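4.2 Second task: memory modules in a desktop case

Work on the second task started in March, later than planned. The student group (13 of us, split over two evening slots plus Sunday) had finished the peg board by then and wanted something less tidy. Samah Ashour suggested an old desktop computer with the side panel off. Slots are narrow, cables get in the way, and there is not much room for the hand.

Set-up as in 4.1. Same arm, same Priltari controller, same wrist camera. Only the finger pads were changed. Case lies on its side, held down with two clamps, power disconnected. Operators work from the wrist view only – no looking across at the bench, which was hard to enforce at first.

We recorded 126 attempts. An attempt begins with the hand outside the case and ends when the module is seated, dropped, or the operator gives up. Time limit 24 seconds per approach, not counting the push. Fadwa Alaoui labelled all the runs and Samah checked a part of them; where they disagreed the run was watched again by both.

Figure 3. Wrist view during the approach, gripper over the open case, memory slots beyond the fingers.
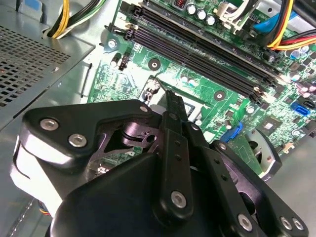
Most failures came before contact. Operators lined up on the slot nearest the hand and then found the wide finger already against something else. Coming in at a slant helped, but the module then had to be turned at the last moment, and beginers tended to turn it too early. Two members got round this by going in high and dropping straight down – slower, but they kept to it.

Cables were the other problem. We did not tie them back, as the Kestow rules for the spring round dont allow it. Runs where a cable was touched are kept in the set and marked, see 4.3 for how they were scored.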